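Rindside Holiday Park – pitch fees and the new booking rules

Campers & Cabins Forum > Parks and Sites > Rindside

follell_fan
We've rented a six-person trailer at Rindside every June for a while now and I just got the email about next season. Check-in moves from 2 pm to 4 pm, check-out stays at 9 am, and the pool passes are no longer part of the price. Has anyone else had this? I'm trying to work out if it applies to private rentals or only to the ones you book through the park office.

twoaxles
Both. We own a trailer on the Maihi side and rent it out for part of the summer. Owners got a letter saying every guest needs a pass, no matter who they booked with. Passes are per person, per stay. Kids under 2 are free.

mossy_awning
I don't see the problem. The pool was packed last summer and half the people in it were walking over from the public beach. If passes keep it to people staying at the park, I'll pay.

follell_fan
It was already supposed to be limited to people staying there. They had wristbands. What I object to is paying the same rent and then paying again at the front desk.

twoaxles
The rent on ours went down a little to cover it. Ask your owner if they're doing the same. Some are and some aren't.

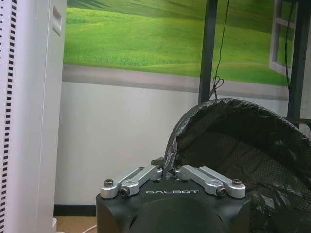 pinecone_pat

Posted 24 November 2018

We stayed at Rindside for a week this year and then moved to Follell for the second week, so I can compare the two. Follell is smaller and has no clubhouse, but the pool is included and you can get into the trailer at 1 pm. The downside is the road. You hear trucks until late, and the playground is on the far side of the parking lot.

Rindside has the better beach path and the evening shows. If your kids are the age for that I would stay put and pay for the passes.

mossy_awning
Agree on the beach path. Don't agree on the shows. It was the same magician three nights out of five.

pinecone_pat
Ours liked him. They're six and eight – they would have gone every night.

hitchpin
Does anyone know what the owners are being charged now? I was looking at a used trailer on pitch 91 and the seller told me 3,000 a year for the site. That seemed low to me.

twoaxles
That's low. It may be the site fee without water, gas and insurance. Get the full schedule from the office in writing before you pay a deposit. Also ask how old the trailer is, as they have an age limit and you can't pass the pitch on with it once you're over.

hitchpin
Thanks. The seller didn't mention an age limit. I'll call on Monday.

follell_fan
Back to the original question. I spoke to our owner and she is taking the cost of four passes off the rent, so we've booked again. The late check-in still bothers me. It's a long drive from Pliresville and we like to be there by lunch.

mossy_awning
You can park in the overflow lot from noon and use the café and the beach. You just can't get the keys.

follell_fan
With a cooler full of food in the car in June? We'll probably leave home later.

hitchpin
Called the office. Site fee is more than I was told and the trailer has two seasons left on it. I'm going to keep looking. If anyone is selling something newer on the Maihi side, please message me.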